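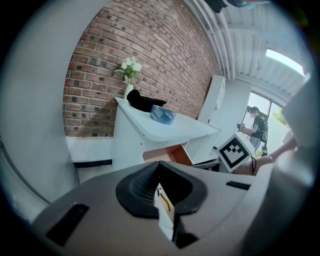 2 min read

Setting up your Dolier panel heater: hanging it on a brick wall

Okay, bracket time! I've hung a couple of these on old brick now (one in the hall, one in my workroom) and the mortar is where I always drill. It's softer, and you can patch it later if you change your mind.

1. Switch off the power to the outlet and leave the heater in its carton for now.

2. Hold the bracket up, level it, and mark your holes. If a mark lands on a brick, slide the bracket along until it hits a joint.

3. Drill with a masonry bit, nice and slow, no hammer setting to start. Vacuum out the dust.

4. Push in the plugs, then snug the screws by hand.

5. Hook the heater on from the top and press down till it clicks.

Note: mine is the 1450 watt model. The 2000 watt one is a fair bit heavier, so grab a second pair of hands for step 5.

Caution: never hang it right under an outlet, and don't run it from an extension cord.

If your mortar crumbles when you poke it with a key, stop there and get it repointed first. I did mine in March and waited about 2 weeks before drilling again.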